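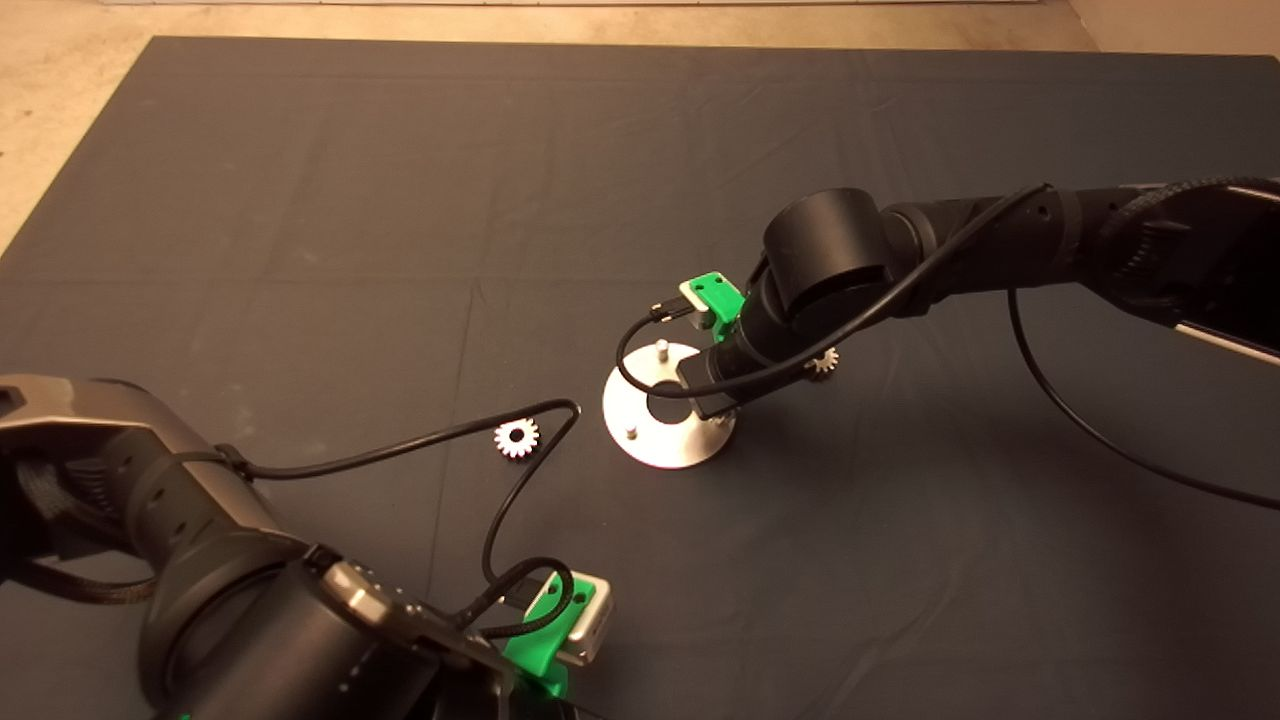
Hi all! I'm Dilwyn Nicholas, and I'm looking for six people who'd like to keep a sleep diary with me through August. I write the Golau newsletter (700 of you now, wow) and I've been a terrible sleeper since college, so this one's personal.

**What you'd do**

- Jot down when you went to bed, when you got up and how you felt. It takes me 2 minutes over coffee.
- Join a group call once a week at 7 p.m.
- Let me quote you in the write-up, first name only or a made-up one if you'd like.

Night shift folks and new parents, please do apply! I'd love a mix, and you don't need to live anywhere near Jallimgate. You do need to be over 18, and if you're being treated for a sleep problem, check with your doctor first.

There's no pay, I'm afraid, but I'll mail everyone a nice notebook and a pen that works.

Just reply to any Golau email with "diary" in the subject line and tell me a bit about your nights.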